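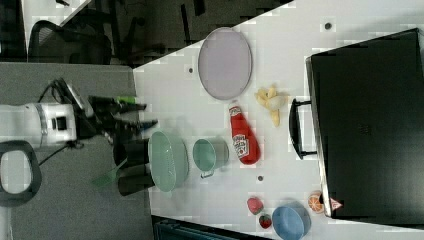 Table one with the play kitchen gear out, including the lavender plate and the ketchup.

Progress report to the Wallon Fund, April 25, 2020
Plonden Play Library, toy kitchen project

Hello again everyone! I promised you a proper update before the end of the month, so here goes, and I'll try to keep it shorter than the last one.

The big news is that the toy kitchen collection is nearly sorted. When your grant came through we had a cupboard full of play food in shopping bags, no list, and a fair few things with teeth marks. We now have 81 pieces on the register, each with its own line for colour, size and condition. I've been doing the checking on the white tables, mostly by tipping out a bag and grouping whatever lands there. Fruit has been the easy part. The banana that peels is still my favourite (I'm allowed one), and the strawberries have come through all that loving very well.

Dishes took longer. We had bowls from at least two different sets, and I spent a silly amount of time trying to match them by colour before deciding that families really won't mind. So each kit gets a plate, a mug, a bowl or two and something to drain the peas in, and if the colours clash, they clash. 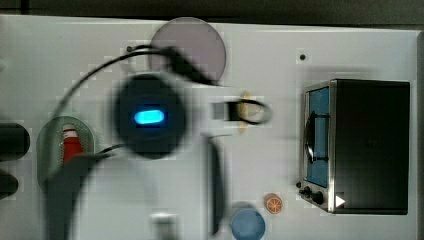 The ketchup has ended up living in the green basket, at least on the tabletop, and I've come round to the idea of giving every kit a basket of its own. Kids like carrying things about and parents like having somewhere to chuck it all at pack-up time. I priced baskets through Aksoy, our usual supplier, and we can cover five out of what's left in the equipment line. I'd like to go ahead with those unless you'd rather I held off.

A few bits have gone in the bin, mainly food with split seams. Four pieces are sitting in the mending pile waiting for me to find the right glue. I've also started on the soft things, which are slower going than the hard plastic because you have to look along all the edges and feel for loose stitching. Red felt shows every bit of fluff too, so the lint roller is getting a workout!

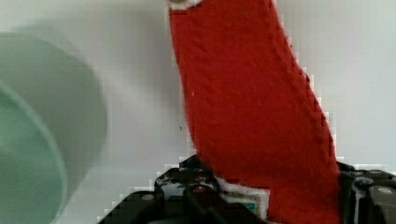
Red fabric up close, fuzz and all.

Spending is on track. The cupboard shelving came in a little under the Nosavitz quote, and I've put the difference towards labels and zip bags. Receipts are in the shared folder under "kitchen", apart from the one for the labels, which I still have to scan.

Still to do before July: finish the soft items, write the packing cards (one per kit, in big print), and work out how we'll clean everything between loans. I've got a draft cleaning sheet going and would love somebody at your end to read it with fresh eyes.

Could you let me know about the baskets when you get a minute? I'll send the full register along with the next report.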